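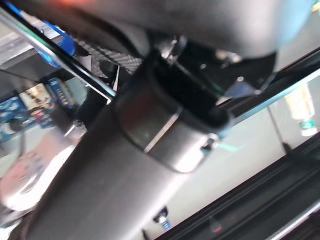

모서리가 둥근 어두운 블록과 가는 은색 띠

2018년 4월 10일 화요일, 스툴스테드(Stullstead)에 있는 양모 펠트 공장 스투타사(Stutasa)의 공개일에 다녀왔다. 신청은 2월에 전자우편으로 했고, 답장에는 집합 시간과 굽 낮은 신발을 신으라는 안내만 적혀 있었다. 입장료는 없다. 점심은 구내식당에서 사 먹을 수 있다.

## 가는 길

스툴스테드 역에서 공장까지는 버스로 갔다. 정류장 이름이 공장 이름과 같아서 찾기 쉽지만, 낮에는 배차가 뜸하니 돌아오는 시간을 미리 봐 두는 것이 좋다. 나는 한 대를 놓쳐서 오르스카(Orska) 강변을 따라 걸었다. 강둑 길은 포장되어 있고 경사가 거의 없다. 중간에 수문이 하나 있는데, 예전에 공장으로 물을 끌어오던 자리라고 한다. 지금은 쓰지 않고 옆에 안내판만 서 있다.

정문에서 이름을 확인하고 방문증과 귀마개를 받았다. 가방은 사물함에 넣어야 하는데 열쇠 보증금으로 동전이 필요하다. 매점에서 바꿔 주지만 아침에는 줄이 길었다.

## 원모 창고

견학은 창고에서 시작했다. 눌러 묶은 양털 뭉치가 천장 가까이까지 쌓여 있고, 문을 열자마자 기름기 섞인 냄새가 났다. 안내 직원은 세척 전과 세척 후의 털을 번갈아 만져 보게 했다. 세척 전 털은 손에 끈적하게 묻고 풀씨가 섞여 있다. 세척 후의 털은 부피가 훨씬 크고 건조하다.

이 공장은 세척을 직접 하지 않는다. 강 하류에 있던 자체 세척장을 닫은 뒤로는 씻은 털을 사 온다고 했다. 창고에 있는 세척 전 털은 견학용으로 따로 둔 것이다. 털에서 나오는 기름을 어떻게 처리하는지 물어보고 싶었는데 그래서 답을 듣지 못했다.

## 소면과 적층

다음 건물은 소음이 커서 귀마개를 껴야 한다. 설명은 들어가기 전 복도에서 모두 하고, 안에서는 바닥의 노란 선을 따라 걸으면서 보기만 한다. 털은 가는 철침이 박힌 큰 원통을 지나며 한 방향으로 빗겨지고, 얇은 막이 되어 나온다. 막 한 장은 뒤가 비칠 정도로 얇다. 이것을 방향을 바꾸어 가며 여러 겹 포갠다.

몇 겹을 쌓느냐에 따라 최종 두께가 달라진다. 이날 만들고 있던 것은 두안(Duan)이라는 이름의 두꺼운 판 펠트로, 60겹을 쌓는다고 했다. 의자 깔개와 피아노 덮개 안감으로 많이 나간다. 갓 쌓은 상태에서는 이불솜처럼 높지만 완제품은 손가락 한 마디에도 못 미친다.

천장의 가습 장치에서 계속 안개가 나온다. 공기가 마르면 정전기 때문에 막이 원통에 달라붙는다. 안경에 김이 서리니 닦을 천을 챙기면 편하다.

## 축융실

내가 가장 보고 싶었던 곳이다. 쌓은 양모에 더운물과 비누를 먹이고 누르면서 흔들면 섬유끼리 엉켜 줄어든다. 바느질도 접착제도 쓰지 않는다. 원리는 집에서 스웨터를 잘못 빨았을 때와 같지만, 고르게 줄이는 일은 어렵다고 한다. 가장자리가 먼저 줄면 판이 휘고, 한 번 휜 판은 되돌릴 수 없다.

방은 덥고 바닥이 젖어 있다. 견학자는 난간 위쪽 통로에서 내려다보게 되어 있어서 작업대 가까이는 못 간다. 대신 통로 끝에 단계별 견본이 걸려 있다. 축융 전, 중간, 완료의 3단계를 만져 볼 수 있는데, 마지막 견본은 모서리를 잡고 세워도 그대로 선다.

중간 견본은 겉은 단단하고 속은 아직 밀린다. 직원은 손바닥으로 눌러 비벼 보고 이 상태를 구별한다고 했다. 따라 해 봤지만 나는 완료 견본과의 차이를 겨우 알 수 있는 정도였다.

## 염색과 재단

염색실은 유리창 너머로만 보았다. 그날은 청회색 한 가지만 돌리고 있었다. 복도 벽에 색상표가 붙어 있는데 번호만 있고 색 이름은 없다. 가장 큰 번호가 958번이었다. 번호가 연속되지는 않고, 단종된 색의 번호는 다시 쓰지 않는다고 한다. 옛 주문장에 적힌 번호로도 어떤 색이었는지 찾을 수 있게 하려는 것이다.

재단실은 조용하다. 펠트는 올이 풀리지 않아서 자른 면을 따로 마감하지 않는다. 원형 깔개를 찍어 내고 남은 조각은 크기별로 모아 두었다가 가구 다리 받침으로 다시 자른다. 그보다 작은 조각은 풀어서 단열재 업체로 보낸다. 견학자에게도 조각 한 봉지씩을 주었다. 내 봉지에는 회색과 겨자색이 많았다.

## 자료실

마지막은 2층 자료실이다. 예전 건물 사진, 주문 장부, 모자용 나무틀이 있다. 모자는 오래전에 생산을 접었지만 틀은 200개 이상 남아 있다. 틀마다 바닥에 치수와 알아보기 힘든 약자가 찍혀 있다. 장부는 펼친 면만 볼 수 있고 넘길 수는 없다. 마구 안감과 장화 깔창 주문이 한 면을 거의 다 채우고 있었다.

설명문은 글씨가 작고 조명이 어둡다. 시간이 짧게 배정되어 나무틀 쪽을 보고 나니 장부는 반도 못 읽었다. 관심 있는 사람은 견학이 끝난 뒤 따로 들어가도 되는지 접수대에 물어보기 바란다. 나는 버스 시간 때문에 그러지 못했다.

## 식당과 매점

구내식당에는 완두콩 수프와 감자 요리가 있었다. 수프는 간이 세고 양이 많다. 직원들과 같은 시간에 먹게 되니 자리가 빨리 찬다.

매점에서는 규격 외 펠트를 무게로 판다. 두께가 고르지 않거나 색이 조금 벗어난 것인데, 집에서 쓰기에는 문제가 없어 보였다. 두안도 자투리가 나와 있어 의자 깔개 두 장이 나올 만큼 샀다. 두꺼운 것은 가정용 가위로 잘 안 잘린다. 집에 와서 자와 칼로 잘랐고, 칼날을 한 번 갈아 끼웠다.

세탁법을 적은 종이도 함께 준다. 물에 담그지 말고, 얼룩은 찬물 적신 천으로 두드리고, 눕혀서 말리라고 되어 있다.

## 다음에 갈 사람에게

- 전체 견학은 오전을 거의 다 쓴다. 앉을 곳은 자료실 앞 복도뿐이다.
- 축융실은 덥고 창고는 춥다. 겉옷은 벗어서 들고 다닐 수 있는 것이 낫다.
- 양모에 피부가 민감하면 견본을 만질 때 장갑을 끼는 편이 좋다. 접수대에서 빌려준다.
- 매점은 카드가 되지만 사물함은 동전만 된다.
- 돌아오는 버스는 공장 쪽이 아니라 길 건너편 정류장에 선다.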